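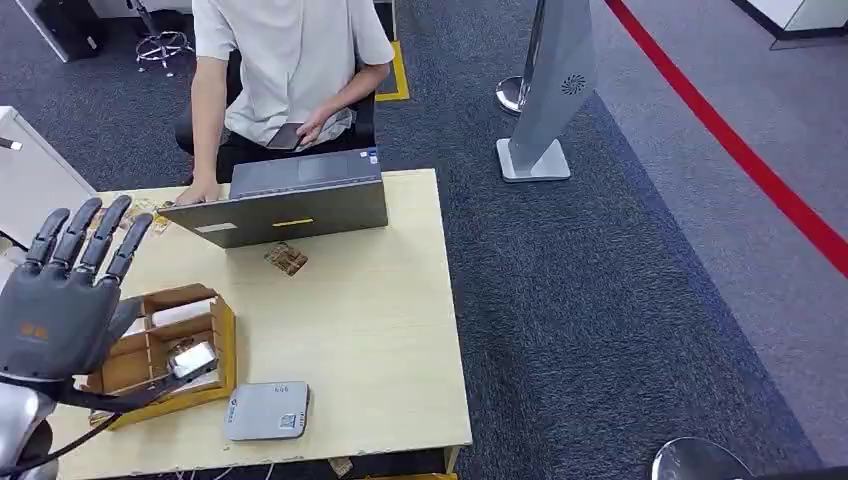
Home - Workshop - Desk and Storage - Cleaning - Floors

Sorting a Shared Work Table with a Divided Box

A table used for laptop work collects small items faster than a drawer does. Chargers, rolls of tape, spare batteries and snack wrappers end up at the edges, where a sleeve or a cable pulls them to the floor. A divided wooden box fixes most of this if the compartments are assigned before anything goes in.

Choosing the box

Measure the largest item first. In most cases this is a power bank or a metal case. The compartment should be wide enough for the item to go in at a slant, with one end above the rim, so that it can be lifted out with two fingers. An item lying flat in a deep compartment has to be dug out.

Rolls go in standing or lying, but in their own compartment. Keep them at the back. Things picked up several times a day go at the front.

Thin wooden dividers are usually slotted together and not glued. Check them by pressing each one sideways. A loose divider can be fixed with a drop of wood glue in the slot, clamped with masking tape and left for 3 hours. Sand any raw edges with fine paper before use.

Placing things on the table

The box goes on the side of the hand that does not use the mouse. The laptop takes the center. Small network devices and hubs should lie flat, label up, near the edge where their cables leave the table. Do not stack anything on them - the vents are often on the top surface.

Phones are the usual exception to any layout. Leave one compartment empty for them.

Food packets should not share the table with electronics overnight. A small lidded tin handles this. We keep a Phetsri tin on the shelf behind the table, and it gets wiped out when it is empty.

Cables

Run cables down the nearest edge, never across the front. Fix each one with a clip 3 inches from the edge and leave enough slack for the device to turn. Jamirau adhesive clips hold well on sealed wood but poorly on raw wood, where a screw-in clip is better. 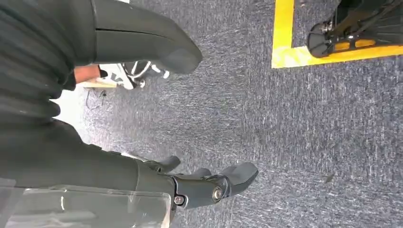 Carpet under the table needs its own routine. Low-pile gray carpet with a speckled pattern hides crumbs, staples and small screws very well, so inspect it with a flashlight held low before vacuuming. Screws found this way go into a labeled jar and not back into the box.

Vacuum in two directions, the second at right angles to the first. For drink spills, blot with a dry cloth, then with a damp one, and work from the outside in. Rubbing spreads the stain and roughens the fibers.

If office chairs are used on the carpet, a clear plastic mat protects the pile. Cut edges on plastic sheet are sharp and should be rounded with a file or 120-grit paper. Clean the sheet with dish soap and water. Glass cleaner can cloud some plastics.

Upkeep

Empty the box every 21 days, tap out the dust and wipe the compartments with a barely damp cloth. Let the wood dry before refilling.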